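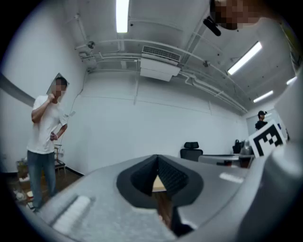 Home Posts Replies Media Likes

Ezekiel Lindgren
April 17, 2021

ok room update thread. long one, sorry, typing between trips to the van

So we get the back room at Holloway till the end of June. Bare white walls, pipes all over the ceiling, tube lights that make everybody look sick. I kind of love it?

AC is way up on the wall. Barrett Ridgeway says leave it at one setting and walk away. I have touched it four times

Boxes. still boxes. The pile by the little wooden stool is the "deal with later" pile and it has been later for a while now. There's a cup down there too, going to get kicked, I know it

Gray table stays where it is. Measured twice, moved it once, moved it back. Black office chair with the headrest goes with it, best chair we own, fight me for it

Price check for anyone furnishing a room on no money: secondhand desk from the Oltora outlet in Ritutville was 339. New shelf unit same place, 399. We bought niether. We have a table.

Whole budget for the room is 400 btw. Spent 13 so far. On hooks

Hooks are great. Get hooks

Floor question!! It's wood-look planks, laid on the diagonal, all different browns, some of them more gray. Scuffs everywhere and then these paler worn patches. Do I try to clean those up or is that just the floor now 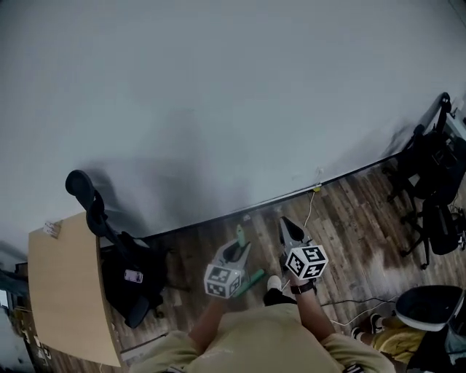

Tried a damp mop in one corner last night. Dirt came off, pale bits stayed exactly the same. So I think worn is worn. Somebody at Borkden told me polish, somebody else at Borkden told me never polish. cool

Rug is the lazy answer. Rug might be my answer

Walls next. Pale gray-white, flat paint, smudgy low down. Do NOT scrub flat paint, I did this at my old place and got a shiny spot the size of a dinner plate. Soft sponge, plain water, go easy, let it dry before you decide you hate it

Thin dark baseboard all along. Needs a wipe. Every baseboard in the world needs a wipe

Also cables. There's a thin white one running down onto the floor from a little yellow plug or conector by the baseboard and I want it up and clipped before the chairs go back. Who has clips. Good ones, not the kind that fall off in a week

Bags off the table pls, if it's black and it's a bag it's probably yours Barrett

Plan for tomorrow: box pile, smudges, cable. Rug if theres money, there is money, there's 387

ok van's here again, more later

Contact · Copyright 2021 · Back to top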